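# Carrier bags, and where they go: my term project

So this started because of the drawer under our sink. Everyone I know has one — a drawer, or a cupboard, or a hook behind a door — stuffed with carrier bags that are being saved for something. I wanted to know what the something was! My tutor said that could be a project if I actually measured things, so I did.

I asked eight households on the Rocha estate in Coltport to keep every plastic bag that came through the front door from the start of October to the end of term, and to write on a sheet what happened to it. Bin liner, lunch bag, wet swimming kit, straight in the bin, whatever. I gave out the sheets myself and went round to collect them (a lot of tea was drunk, and I met a very large rabbit).

## What came in

The total was 769 bags. I had guessed it would be half that, so I was a bit stunned when I added up the last sheet, and then I added it all up again in case I'd been daft. Same answer. Of those, 399 were used a second time for something, even if it was only carrying potato peelings to the compost. The other 370 went in the bin or were still sitting in the drawer when we finished, and I decided to put those together, which I'll come back to.

Bin liners were by far the most common second use. After that it was shoes, then lending things to people. One family writes a name on the bag in marker pen and it goes back and forth between two houses until the handles give out, and I think that's lovely.

## What the bags are like

I spent more time than I planned on the bags themselves. The thin ones are a nuisance to store because they won't stay folded, they just spring open again, and they're the ones people were quickest to throw away. The printing seems to matter too, more than I expected. Plain bags got binned. Bags with a bit of colour got kept, and in the interviews people could describe them without looking.

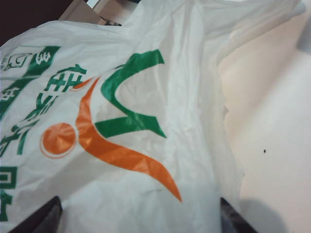
Hayley Staniforth read my draft and said she would always hang on to a bag with a cheerful logo, even a flimsy one, and that I ought to split my table by printed and plain before I claimed anything. She also thought people keep bags from shops they like going to, so it might be the shop and the logo together.

She was right about the table. I went back through the sheets, but only three households had noted what was on the bags, so I can't give proper figures for it. I've left it in as an idea for whoever does this next.

## Things that went wrong

Counting "still in the drawer" as not reused is a bit harsh. Some of those bags will get a second go eventually, and one lady told me so quite firmly! If I did it again I'd have a separate column and run it for longer.

I also tried weighing a batch on the kitchen scales. They jumped about so much with anything that light that I gave up and did them all squashed into one sack, and I don't trust the result enough to print it.

## What I made

For the practical part I sewed a bag holder out of an old pillowcase — open at the top, elastic at the bottom, so you stuff them in and pull them out one at a time. It cost me nothing except the elastic. It's been hanging in our kitchen for weeks now and the drawer has tea towels in it again, which my mum says is the best mark I'll get all year.

The filled-in sheets are in the folder at the back, with the blank version behind them if anybody wants to copy it.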